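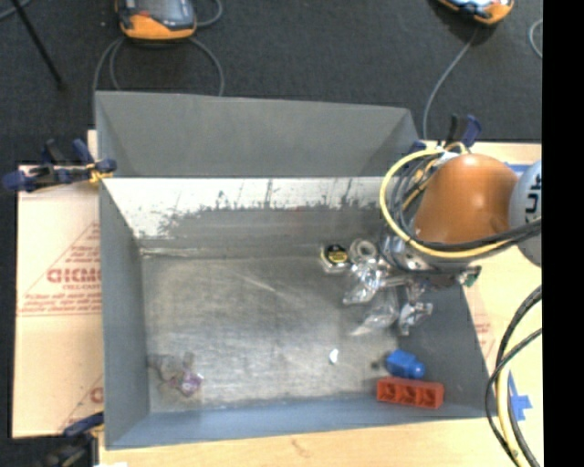 The Berrada picking kit at our place, gripper down in the gray bin.

1/ Several of you asked what I think of the Berrada kit now that we've had it on the bench for a while, so I'm finally sitting down with a cup of tea to write it up. I'm going to ramble a bit. You know me by now.

2/ First, what you get. The kit is sold by Imetti and it comes as a gripper, a mounting ring, a control box and a year of access to Proltness, their picking software. You bring your own arm, your own bin and your own table. I paid for ours in full – $3000 plus shipping to Skondbridge – and they don't know I'm writing this.

3/ Setup took us most of an afternoon. The mechanical side was a pleasure, everything lined up the first time and the screws were all in the bag (a small thing, but I've been burned before!). The cabling took longer. There's plenty of length, which I'd rather have than too little, but you'll end up with a big loop of yellow at the arm and you need to think about where it goes when the wrist turns.

4/ About the bin. The manual says "secure the container" and leaves it there. We use sheet metal with sloped sides, held at the corners with blue clamps, and I'd tell anyone to buy good clamps before they buy anything else. When a bin creeps even a little, your calibration goes with it, and you can lose a whole morning blaming the software.

5/ Sloped walls are lovely for small stuff because things slide back toward the floor by themselves. They're less lovely when the item you want is right up near a corner, like the little round black-and-yellow one in the photo. The fingers have to come down past the wall, and Proltness is cautious there. It will often skip the item and go looking for something easier.

6/ Now for the part I know you want. We logged 1000 attempts on mixed items and got 90 percent on the firm ones with clear edges, so blocks, caps, stubby cylinders. I was delighted with that! On anything thin and see-through and crumpled it was a different story, and I stopped trusting the confidence score for those altogether.

7/ Shiny metal doesn't help, I should say. Ours has a hazy sheen right across the middle of the floor, and under the overhead lights the software sometimes took it for an object. Moving one lamp helped a lot. A matte liner would probably help more, and it's on my list for June.

8/ Support has been kind and quick. I wrote in twice and both times a real person answered the same day, and the second time they sent me a settings file that fixed a slow release I'd been grumbling about.

9/ Things I'd change: a cover for the little green board on the side of the gripper, a printed page on cable routing, and a cheaper renewal for Proltness after the first year.

10/ Would I buy it again? For firm parts in a fixed bin, yes, and happily. If your work is mostly bags and wrappers, ask Imetti for a trial first and send them your worst items. Replies are open, and I'll post the clamp spacing tomorrow morning once I've measured it properly.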